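### 4.2 Bottle handling

Omik was built in the shared workshop, evenings mostly. Grasp trials used a small white table, water bottle partly full. 300 trials per hand — fingers retensioned every 17, see Sec. 3. Logs keep joint angles and motor current only, no tactile yet.

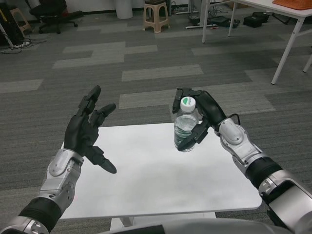
**Figure 3.** Omik with the bottle in its right hand, left hand raised over the table.

Thumb placement mattered most. Too high and the bottle tilts on teh lift. Retuned the thumb in June, reran the whole set — same gains both hands.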